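Um dia de portas abertas na fábrica de sabão da Amdale

Já andava há que tempos para contar esta visita, e como lá em casa a conversa do fim de semana foi toda sobre roupa por lavar, aqui vai finalmente.
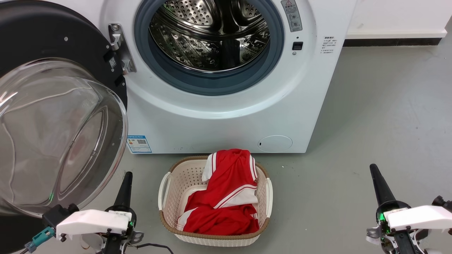 A chegada

A Amdale fica à saída da vila, depois da ponte velha, e quem vai de autocarro ainda tem de subir a pé uma ladeira bem puxada (levem sapatos confortáveis, eu não levei!). O dia aberto foi na quarta-feira, 22 de outubro, e à porta já havia uma fila simpática de gente com cestos e crianças pela mão. Recebeu-nos a Dilek Ekinci, que trabalha na fábrica há 30 anos e que nos distribuiu toucas de papel e uns óculos de proteção enormes, que me escorregaram pelo nariz abaixo a manhã inteira.

A sala das caldeiras

Começámos pela parte mais antiga, e que cheiro tão bom, meu Deus! Azeite morno, um bocadinho de louro e qualquer coisa que me lembrou logo a arrecadação da minha avó. O sabão azul e branco ainda é cozido em caldeira aberta, mexido devagarinho, e a Dilek explicou-nos que o ponto se conhece pelo fio que escorre da colher. Cada fornada rende 492 barras, que depois ficam a curar em prateleiras de ripas, viradas à mão de tempos a tempos. Perguntei se podia virar uma e deixaram-me virar uma fila toda.

O laboratório e os detergentes

No andar de cima mudamos de século. O Kenta Kamata mostrou-nos o Sustik, o detergente em barra que a casa lançou em março, e teve uma paciência de santo com as nossas perguntas. Fiquei a saber que ponho detergente a mais na máquina desde que casei, que a água da nossa zona é dura e que a borracha da porta merece um pano de vez em quando, coisa que confesso que fazia muito raramente. Uma senhora do grupo quis discutir nódoas de vinho tinto e ali ficámos um bom bocado, cada qual com a sua receita de família.

A loja e o lanche

A visita custa 2 euros e acaba na loja, como seria de esperar. Trouxe quatro barras de sabão, um saco de aparas para a roupa delicada e uma escova que não me fazia falta nenhuma, mas era tão bonita! No pátio serviram chá de limonete e bolo de mel, e fiquei à conversa com a Athina Lambrakis, que vinha de longe só por causa das caldeiras e tirava apontamentos num caderninho.

Os grupos são de 50 pessoas, no máximo, e convém telefonar antes. O próximo dia aberto ainda não tem data marcada, mas a Dilek prometeu avisar-me assim que souber, e eu depois ponho aqui.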